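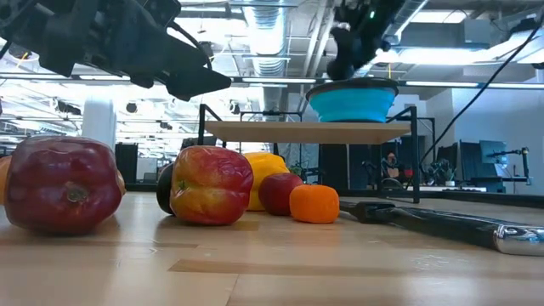
We finally got the back windows done in August, after two winters of saying we would. The house is a plain brick place and the old aluminium sliders had been in it since it was built. They rattled, and the one over the sink had stopped locking. I spent most of the planning sitting at the kitchen end of the house with a tape measure and the quotes spread out, and small things got decided by what was lying about. The turquoise of a collapsible silicone bowl, for instance, is close to the trim colour I wanted and was talked out of. We went with white.

I got quotes from Fuder and Brikach. Fuder came on a Saturday, measured everything twice and sent the paperwork that night. Brikach was $395 cheaper but wanted to leave the old frames in and fit new units inside them. You lose glass that way, and our frames were out of square, so I went with Fuder. 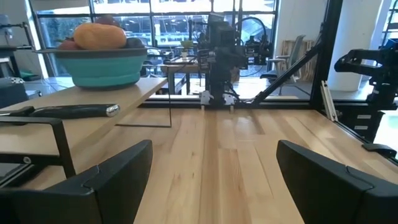
Black knife handle at the front of the pale shelf board.

The kitchen window is 138 cm wide and it was the slow one. Once the old frame came out, the sill underneath was soft at one end and had to be cut back and packed. That added a day. Fuder had warned me in the quote that hidden rot could add up to 2 days, so I couldn't complain.
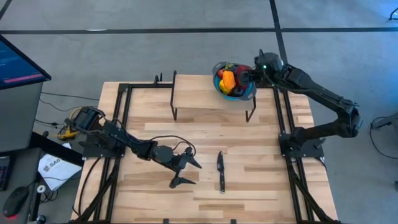
The other windows went in without trouble. The flyscreens came later because the first lot were made for the wrong side, and I had to ring a couple of times before the right ones turned up.

Road noise is down a fair bit. The bedroom still gets cold by morning, so I suspect the gap under the door is next. I've bought a Susar door seal and haven't fitted it yet.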